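Udureo Dog Club
Minutes of the November general meeting

Present: Veronica Olteanu (chair), Juraj Kopecký, Silvan Lüthi, Jamshid Hassanpour, Riaan Msimang (minutes), and a very good turnout of members, with several dogs who behaved beautifully until the coffee break.
Apologies were received from the Neagu household, who have a new litter and are not getting much sleep. We all send our love.

The meeting opened at 7:10 p.m. Veronica welcomed everyone and said how happy she was to see new faces, especially the family with the young Vizsla. The minutes of the last meeting were read and approved with one correction: the dog that won the veterans' class at the Trasia show was Lurkix, and her owner would like that spelled with an x, please. 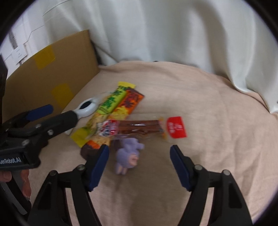 Money. Juraj went through the accounts in his usual careful way. The club has $3,789 in the main account, and the summer walk brought in a further $614 for the rescue fund, still to be paid in. He thanked everyone who baked, and there was a warm round of applause for him too. A member asked whether dues would go up. Juraj said he saw no need for it this year, and we left it there.

Breeding list. This took up most of the evening. Silvan reminded us that the list on our website goes out to people looking for a puppy, and that we owe it to them to keep it up to date. He would like every breeder on it to send in hip and eye results before a litter is advertised. Some members felt this was hard on people who have only one litter every few years, and there was a long and friendly discussion, with a detour into whether older bitches should be bred from at all. Silvan's proposal was put to a vote and carried, with 6 against. Breeders have until the spring meeting to send in their papers, and Silvan is glad to help anyone who finds the forms confusing (he says he did, the first time).
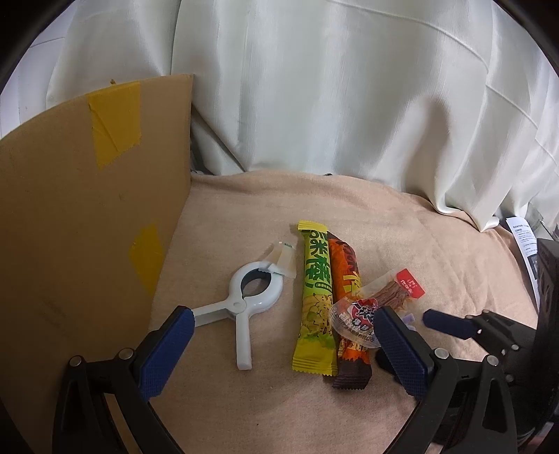 Rehoming older dogs. Jamshid spoke very movingly about dogs whose owners have died or gone into care. He has two such dogs at home now, both settled and both spoiled. He would like the club to keep a short list of members willing to take in an older dog at short notice. Veronica asked for names at the end, and the sheet came back nearly full. Jamshid will call each person for a chat.

Newsletter. Riaan still needs photos and stories for the winter issue. Short ones are fine.

Any other business. The side gate at the training field is sticking again, so please lift it as you close it. Somebody left a red leash and half a bag of liver treats at the last class. The leash is with Veronica. The treats are gone.

The meeting closed at 9:05 p.m.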